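Kirkisgate Walk Donor Messages

Hello and welcome! This folder holds 1,317 thank-you notes and asks that our walkers sent to friends and family while raising money for the Kirkisgate charity walk in March. Everyone who wrote one agreed to share it, and I am so grateful — asking for money is hard enough without strangers reading over your shoulder.

What you get

There are 2 files. The first, called Maltine, has the messages themselves, one to a line, with names taken out. The second, Antal, says which ones got a reply and whether a gift came in afterward. Of all the messages, 1,123 have a reply marked. The rest either went quiet or the walker forgot to write it down (I forgot a few of mine too).
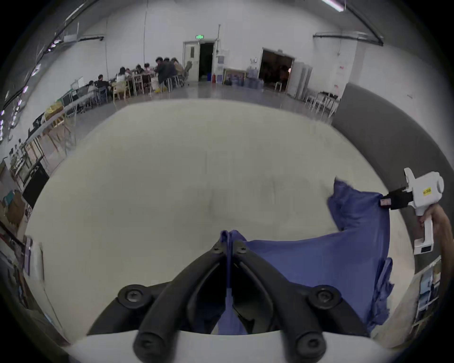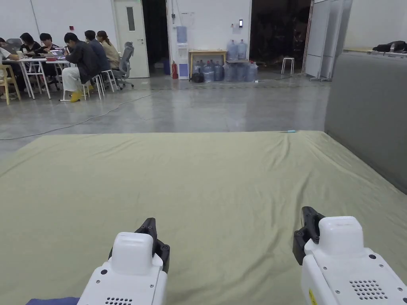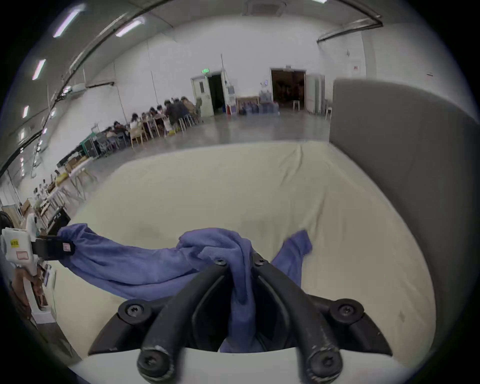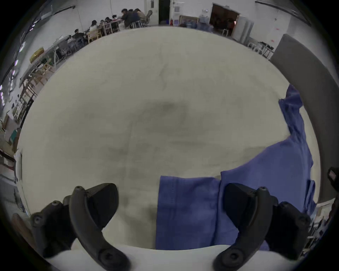

How the messages were sorted

I read every message myself, usually with tea, and gave each one a label: first ask, reminder, thank-you or just catching up. Plenty of them are really two things at once, so I went with whatever came first. There are 159 I couldn't settle on, and those are marked "unsure" — please don't drop them, as some are the loveliest of the lot!

Using it

Teams planning their own walk are welcome to borrow wording. Please don't try to work out who wrote what. The Gririco team page has the sign-up sheet if you'd like to add your messages next time.

Last updated 13th January by Nataša Stoyanova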